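4.2 Lids, labels and the return of containers to the shelf

The second part of the study dealt with food storage containers. In the first round of interviews these came up more often than any other kind of kitchen item, usually as a complaint. People said they had too many, that the lids had gone missing, or that they could not tell what was in them. We therefore asked all 101 households taking part in the Kļaviņa survey to keep a container diary for four weeks during November. The diary had one line for each time a container was taken out, filled, emptied, washed or put back. In all, 1,202 lines were usable. Lines with no container named were left out, as were lines where the writing could not be read.

We use the word "container" for anything with a lid that is kept and used again for dry or cooked food. Jars bought with food in them were counted if the household had kept them after the first contents were finished. Bags, foil trays and cling film were not counted. Some households objected to this, as bags took up a good deal of room in their cupboards, and a later study might include them.

The diaries show two quite separate ways of living with containers. In the first, each container has one job. The rice tub holds rice, and when the rice is gone the tub is topped up or stands empty until more is bought. In the second, containers are a common stock. Whatever is clean and near the right size is used, and it goes back into the stock once it has been washed. Most households did both, with fixed containers for dry goods and a common stock for leftovers. Trouble was reported almost wholly in the common stock, and most of it had to do with lids.

Lids were stored in three ways. Some households kept every lid on its own container, which takes the most room but means that nothing has to be matched later. Some nested the containers and stood the lids on edge beside them. Others put the lids in a drawer or a box of their own. Households in the last group wrote the longest diary entries. One wrote, "Tried four lids, gave up, used a plate." Another had a box of lids that had been moved from a former flat and had not been sorted in the years between.

Round containers caused more trouble in matching than square ones. With square containers a wrong lid is usually plain to see at arm's length. Round lids have to be tried, as two may look the same size when held apart and differ by only a few millimetres. Colour helped where the household had bought containers in more than one range. A coloured lid on a pale body was easy to pick out, and several people said they looked for the lid first and the tub second.

Figure 6. Round plastic container with a yellow lid and raised rim.
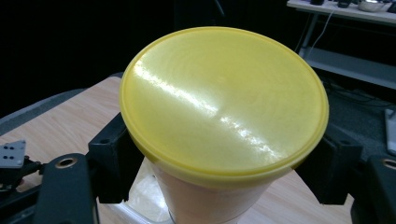

Depth of the rim was raised in the follow-up visits, though we had not planned to ask about it. People with stiff or sore hands preferred a lid with a rim they could get hold of all the way round. A flat press-on lid was liked for stacking and disliked for opening. Two people in separate households had taken to opening such lids with the handle of a teaspoon. We had no question about grip in the diary form, so we cannot say how common this is, but it was mentioned often enough that we have added it to the form for the next round.

Labels were the other main subject. At the start of the diary period, households were offered a roll of plain paper labels and a pencil, supplied through the Bomov community kitchen. They were not told to use them. Take-up was high in the first week and fell off after that. By the end, labels were still being written for the freezer and hardly at all for the cupboard. The reasons given were much the same everywhere. Food in the cupboard could be recognised by opening the lid or by shaking the tub, while food in the freezer could not be recognised at all once it had frosted over. A few households labelled the shelf instead of the container, and this seems to have lasted better. The shelf label does not come off in the wash and does not need to be written again when the contents change.

See-through containers were seldom labelled. Containers with a coloured or cloudy body were labelled more often in the first week, but by the fourth the difference had mostly gone. People had learned which tub was which. This worked well for the person who did the putting away and less well for everyone else in the home. In households of four or more, the same person tended to fill in nearly all of the "put back" lines, and the others wrote lines such as "asked where the lentils were".

We also looked at how long a container stayed out between washing and being put back. The usual pattern was overnight. Plastic containers were left on the rack longer than glass ones, and the reason given was water caught in the groove of the lid. A tea towel does not reach it well. Several people stood the lids upright against the wall tiles to drain, and one household hung them on a peg rail. Lids put away damp were blamed for a stale smell, and some diaries record the same lid being washed again for that reason.

Household size had less effect on these habits than the amount of cupboard space — a single person with one narrow cupboard had much the same troubles as a family of five with two. Where there was a deep shelf, the containers at the back were not used. We found this in homes of every kind. On the follow-up visits we asked people to take everything off the shelf and put it on the table, and in most homes at least one container came out that the owner had forgotten. Some of these were then thrown out or given away. Others went back to where they had been.

There are limits to what can be drawn from the diaries. The households came forward themselves and were probably more interested in their cupboards than most. Writing down each use may also have changed it, and some people said so plainly: they had matched their lids in the first week out of embarrassment. The costs of the containers were not recorded, apart from the 400 lines in which a new purchase or a gift was noted in the margin, and these are treated in Section 5 together with the Gonance material on second-hand kitchenware. The full diary form, with the wording used in the Viltix pilot, is given in Appendix B.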